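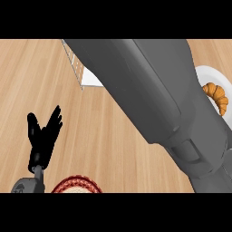 Keeping a dictionary habit in a small house: my tips

I've been collecting dictionaries since I was a student and dialect words for nearly as long, and both of them take up far more room than you'd think. People write in asking how I store it all, how I get the smell out of old books and whether I really do keep index cards in the kitchen (yes, in the drawer under the tea towels). So I've put everything in one place.

Getting rid of the musty smell

Most of my second-hand dictionaries come from the book barn at Plullingate and they arrive smelling like a cellar. Stand the book upright with the pages fanned out, somewhere airy and out of the sun, for a couple of days. If it still pongs, put it in a lidded plastic crate with an open tub of bicarbonate of soda beside it. Beside it, please, and never sprinkled on the pages! I did that once to a lovely old Scots glossary and I was still finding powder in the letter K years later. Leave the lid on for a week, have a sniff, and give it another week if you need to.

Cleaning the edges

Thumb-indexed dictionaries get filthy in those little half-moon cut-outs, particularly S and C, where everyone's fingers go. Hold the book tightly shut and work along the edge with a dry sponge. I use a Zeser one, but any soft dry smoke sponge will do. Stroke away from the spine, and cut a clean slice off the sponge when it goes black. No water, no washing-up liquid, no baby wipes.

Shelving the heavy ones

My biggest is the one-volume Chiriac, all 2,927 pages of it, and it lives on its side. Big books stored upright slowly drag themselves out of their own covers, and you'll see the page block start to sag at the front. Lay anything you can't lift comfortably with one hand flat, no more than two deep, and put it on the lowest shelf you've got. If you're using open wire shelving, cut a piece of thick card to sit underneath, otherwise the wires print lines into the cloth.

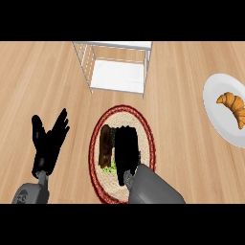
White wire shelving on a wooden floor.

Small pocket dictionaries can stand up perfectly happily. I keep my phrase books in shoeboxes, spine up, sorted by language and then by how often I'm likely to be embarrassed without them.

The kitchen word box

Now for the cards. I jot down any word I hear that I don't know, or that I know but haven't heard since my gran was alive — mardy, nesh, spelk, clarty, that sort of thing. One word per card, always. On the front goes the word as I heard it, and on the back where I heard it, the whole sentence if I caught it, and the month. Spelling can wait. I've got 3,379 of them now and the ones I treasure are the full sentences, so do write those down before the kettle boils and you've forgotten.

An Esten recipe box holds 400 cards if you don't stuff it, and the dividers are already alphabetical. Use pencil. Kitchen air is damp and greasy and biro goes furry in it, and felt tip is worse.

If you've only got room for one box, go through it every April and take out anything you've got twice. Mind you, I keep my doubles when they come from different places. My neighbour's bread roll is a cob, my sister-in-law's is a barm and the chap who does our gutters calls it a batch, and that's three cards in my book.

Mending a torn page

Step away from the sticky tape! It goes brown, it oozes, and it takes the print with it when it finally drops off. Thin Japanese tissue and a dab of wheat starch paste will hold a torn page for decades. Tear the tissue so you get a feathery edge, paste it sparingly, put baking parchment either side and leave it under a weight overnight. Another dictionary makes a very good weight.

Wobbly spines and loose boards I leave to a binder.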